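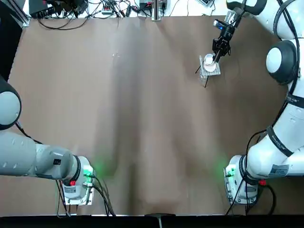 What does one record in the Dandix table cover set describe?

One cover on one table at one time: the material, how it was laid, how it was held down, and the state of the surface when it was checked. A cover that is lifted and laid again gets a new record.

Dandix table covers

Version 2
Last edited 08/09/2018
Maintained by Ehsan Babaei and Nazanin Azimi, Dorkwood

Summary

Dandix is a set of 100 records about brown paper and brown cloth used as full-surface covers on work tables. It was put together at Dorkwood to settle a practical matter: which covers stay flat enough to work on, and what their folds and streaks look like under overhead light. The records are short and mostly text. Condition is graded by eye.

The set is meant for people who choose, lay or replace table covers, and for anyone who needs a consistent vocabulary for describing a covered surface. It does not cover tablecloths used for dining, printed patterns, or any cover smaller than the tabletop.

Contents

records.csv – one row per record
terms.txt – definitions of the surface terms
grades.txt – grading rules, with notes on borderline cases
changes.txt – edits between versions
notes/ – free text from the graders, one file per record, some of them empty

The CSV is comma separated with a header row. Text is UTF-8. Missing values are blank. A blank is different from "none", which means the grader looked and found nothing to report.

Fields

record_id
Unique within the set. Identifiers from version 1 were kept, so the order does not follow the order of grading.

material
Paper, cloth or unsure. Use unsure whenever the grader did not handle the cover. A smooth matte paper and a tightly woven cloth are hard to tell apart at arm's length, and several version 1 rows were corrected for this reason.

supplier
Ebrahimi, other or blank. Most of the roll paper came from Ebrahimi. The supplier was entered from the delivery slip where there was one.

lay_direction
Near to far, or side to side, as judged from the side of the table where people normally work. For roll paper it is the direction in which the roll was opened out. For cloth it is the direction of the long edge.

fixing
Tape, clips, weights, tucked, none. More than one value is allowed, separated by a semicolon.

fold_type
See Surface terms.

streaks
None, light, dark or both.

grade
1 to 5. Grade 5 is flat all over. Grade 1 means the cover should be replaced before any work is done on the table.

grader
Initials only.

Surface terms

Soft fold: a shallow rise with no sharp line along the top. It can be pressed flat with the palm and usually comes back.

Crease: a fold with a sharp line. In paper it is permanent. In cloth it can generally be ironed out.

Ripple: a group of soft folds running the same way and close together. Ripples are logged as one item.

Light streak: a long narrow area that looks paler than its surroundings. It may come from a raised part of the cover catching the light, or from wear. Graders are asked to move their heads before deciding. A streak that shifts with the viewer is shape, and one that stays put is wear.

Dark shading: an area that looks darker and has no clear border. The same test applies.

Stain: a dark area with a border that does not change with the viewing position. Stains go in the notes file and have no effect on the grade unless the surface is also rough.

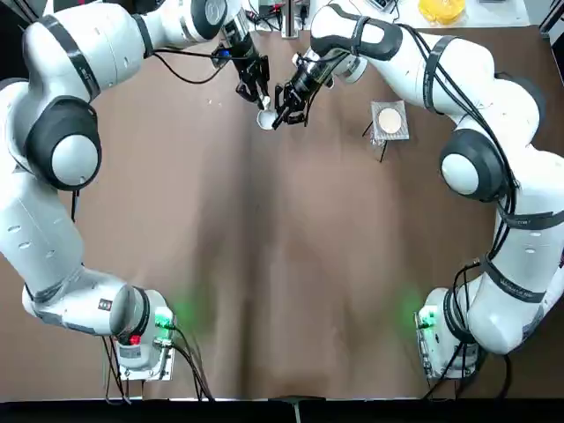 Version 1 used "wave" for both soft folds and ripples. All of those rows were reread against the notes and given one of the current terms. Where the notes did not settle it, fold_type was left blank.

Laying procedure

The covers were laid the same way wherever possible.

1. Wipe the tabletop and let it dry.
2. Open out the cover from the near edge and leave a margin on every side.
3. Smooth from the middle outward with the flat of the hand.
4. Fix the near edge, then the far edge, then the sides.
5. Wait before grading. Roll paper relaxes, and grades given right after laying were too low.

The wait was set at two hours. In 7 records it was skipped, and the word "early" appears in the notes file. Leave them out when comparing paper with cloth.

Cloth was not ironed on the table. Some pieces were ironed beforehand at Sullia, where the cloth was stored. Ironing was not tracked as a field in either version, which is the largest gap in the set.

Grading

Each cover was graded by one person under the normal room lighting, then checked by the other from the notes. Where Babaei and Azimi differed by one step, the lower grade was kept. Where they differed by more, the cover was graded again in person. Around 5 covers needed this.

Grades refer to the working area only. A curled margin past the table edge does not lower the grade. Neither does color, which varies between rolls and was never measured.

Known problems

Side lighting makes soft folds look deeper than they are. The tables nearest the windows at Dorkwood have lower grades in the afternoon, and the time of grading was not recorded in version 1.

Paper taken from the end of a roll keeps its curl. It is more common in the January records, when old rolls were being used up. Those rows are valid but should not be taken as typical of the material.

Fixing is underreported. Tape under the margin cannot be seen without lifting the cover, and graders were told not to lift it.

The two graders use "light" and "both" differently in the streaks field. Azimi tends to log dark shading beside a light streak as a separate item, and Babaei tends to treat the pair as one. For most uses it is safer to reduce the field to none or present.

Changes in version 2

Added the value "unsure" to material.
Replaced "wave" with soft fold and ripple.
Split the old "marks" column into streaks and a stain entry in the notes.
Corrected lay_direction for tables that had been turned.
Removed duplicate rows left over from a merge.

Reuse

The records may be copied and changed for any purpose. Keep record_id intact if rows are passed on, and give the version number. Corrections should name the record, the field and the proposed value – a general remark about a table is hard to act on.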